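July 5, 2021

Folding table session, comparing the Oltov fingers with the Vidal ones, same white housings for both. Aurélien wanted the cutlery first, so spoon, fork and the small steel bowl it was. I like this table for testing — shiny steel on a glossy top is about as mean as it gets for the depth camera!
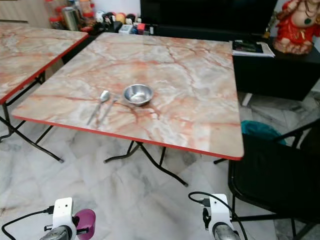

Set the closing force to 4 on both sides and left the controller at 400 (Sewwandi swears by 2000, we'll argue later). I still think the Oltov pads are too stiff for thin handles, but Tegwen doesn't agree, so we're splitting the next batch.

To do:

1. Try the small magenta piece from the left arm, coming in from the side.

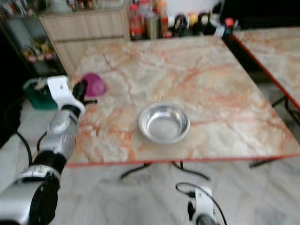

2. Ask Yavuz for softer pads.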